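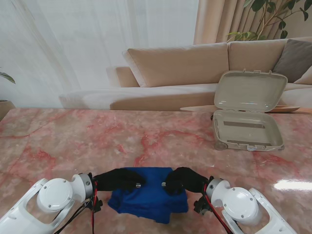

## Washing at lower temperatures: what we learned over the winter

In October we asked readers of this newsletter to try washing most of their clothes in cold water and to write in with what happened. We had plenty of mail. This item pulls the useful parts together, along with some notes on drying, folding and storage that came up often enough to deserve space.

The short version is that cold water works for most everyday laundry, it needs a little more time, and it doesn't do well with grease.

### What went well

Shirts, jeans, sweaters, pajamas and anything dark did fine. Several readers said their dark blues and blacks held their color better than they had the winter before. One household in Draltton had been buying new school pants every term and got through to spring on the same pairs. They gave part of the credit to turning the pants inside out before washing, which we also recommend.

Elastic seems to benefit too. Waistbands and sock cuffs go slack faster with heat, and most of that heat comes from the dryer, but a hot wash adds to it. If you have leggings or swimsuits you want to keep for more than one season, wash them cold and hang them up.

Cotton sweaters were a surprise to some people. The usual complaint is that they shrink in the sleeves and stretch at the hem. Readers who washed cold and dried flat on a towel had very few complaints of either kind.

### What didn't

Kitchen towels were the main problem. Cooking oil doesn't come out in cold water, and after a few washes the towels start to smell stale even when they're freshly dried. The same goes for aprons, cloth napkins and the collars of work shirts. Keep a warm or hot wash for these. One load every week or two is enough for most homes.

Sheets and pillowcases are somewhere in the middle. If everyone in the house is well, a warm wash is fine. If someone has been sick, use hot water and dry the sheets fully before putting them back on the bed.

Cloth diapers should be washed according to the maker's directions. We had several letters about this and don't want to give advice that conflicts with the label.

### Detergent

Most people use too much. In cold water the extra doesn't rinse out, and it leaves a film that feels stiff or slightly sticky. It also shows up as pale streaks on dark clothes. Start with half of what you normally use and see if you notice a difference.

Powder can clump in cold water. If you prefer it, dissolve it in a cup of warm water first and pour that into the drum. Liquid doesn't have this problem.

Fabric softener coats fibers, and towels treated with it don't absorb as well. If you stop using it, your towels may take a few washes to recover. A splash of white vinegar in the rinse helps some people, though check your machine's manual first, as vinegar can be hard on rubber seals over time. Never mix vinegar with bleach.

### Loads and cycles

A full drum is good, but a packed one isn't. Clothes need room to move. For a front loader, you should be able to put your hand in on top of the clothes without forcing it. For a top loader, stop when the clothes reach the level of the top holes.

The long eco cycle bothers people because it takes so much longer. It does use less energy in most machines, as the motor needs very little power and the heater does most of the costly work. If you're washing cold anyway, the difference is smaller, and a normal cycle is a reasonable choice when you're short of time. Save the quick cycle for things that have been worn once and just need freshening.

Use the highest spin the fabric can take. Water that leaves in the spin doesn't have to be dried off later. Delicate things should still go on a slow spin, and wool should be rolled in a towel and pressed by hand.

### A reader's log

Viktória Csonka kept a log of her household laundry for the whole trial and sent us a copy. There are four people in her home, two of them under ten. She wrote down every load, the setting she used, how it was dried and anything that went wrong.

Her electricity use for the period came to 622 kilowatt-hours for the whole house. She doesn't have a separate meter for the washer, so she can't say how much of that was laundry, and she was careful to tell us so. She did find that switching from the dryer to a rack changed her bill more than the water temperature did. That matches what other readers told us.

Her notes on stains are worth passing along:

- Grass: soak in cold water with a little detergent before washing. Don't use the dryer until the mark is gone.
- Blood: cold water only, as soon as possible.
- Tomato sauce: scrape, rinse from the back of the fabric, then wash warm.
- Ballpoint ink: dab with rubbing alcohol over an old towel. This worked on cotton. It did not work on her son's polyester jacket.
- Candle wax: let it harden, scrape it, then iron through brown paper on a low setting.
- Chocolate: she tried three methods and wasn't happy with any of them.

She also stopped sorting by color so strictly. New reds and indigo jeans still get a separate wash the first few times. Everything else now goes in by fabric weight, with towels and jeans together and shirts together. Her reason is that heavy things rub against light ones and wear them out, and she found less pilling after the change.

### Drying indoors

Damp rooms were the most common worry. A full rack gives off a lot of water, and in a small apartment that water ends up on the windows. Open a window near the rack for 20 minutes twice a day, keep the door to the rest of the home closed, and leave space between items. A small fan pointed at the rack helps more than turning up the heating.

Don't put the rack against an outside wall. Mold grows where warm wet air meets a cold surface, and the wall behind a drying rack is an easy place to miss. If the room has a smell after a day of drying, move the rack.

Thick items like hooded sweatshirts dry slowly at the hood and the pocket. Hang them upside down by the hem, with the hood hanging free. Turn jeans pockets out.

If you use a dryer, clean the lint filter every time. Wash the filter itself in soapy water now and then, especially if you use dryer sheets, and let it dry completely before it goes back in.

### Folding and storing

A few letters asked about folding. Fold soon after drying. Clothes left in a pile set their creases in, and then people iron or rewash things that didn't need it.

For shirts and T-shirts, fold the sides in first so the piece is the same width from top to bottom, then fold up from the hem. It's easiest on a hard surface at waist height. A bed is too soft and too low for a large load, and your back will notice. Smooth each fold with your palms as you go.

Heavy knits should be folded and never hung. Linen can be hung or rolled. Fleece doesn't crease much, so fold it however it fits.

Make sure things are fully dry before they go in a drawer. Seams and waistbands stay damp longest, so check those. For seasonal storage, wash everything first, even if it looks clean. Moths go for sweat and food traces as much as for the wool itself. Cotton bags or old pillowcases are better than sealed plastic for anything you'll be putting away for months.

### Looking after the machine

A washer that only runs cold will build up residue. Once a month, run it empty on the hottest setting. Wipe the door seal and leave the door and the detergent drawer open between washes, unless you have small children or pets who might climb in.

Pull out the drawer and rinse it. Several readers had never done this. Check the drain filter as well, with a towel and a shallow dish on the floor first.

### Coming up

The Cerneo branch is holding a mending evening next month, starting at 7 p.m. Bring anything with a loose button, a small hole or a dropped hem. Thread and needles are provided. There's one sewing machine, and priority goes to zippers.

The Gundico exchange shelf is open again and has space for children's coats and rain boots. Please wash items before dropping them off and tie boots together in pairs. The shelf can't take bedding or pillows.

We still have printed copies of the stain chart, from a run of 100. Pick one up at either location, or write to the newsletter desk and we'll mail it to you. Letters about wool and down jackets are welcome for the next issue.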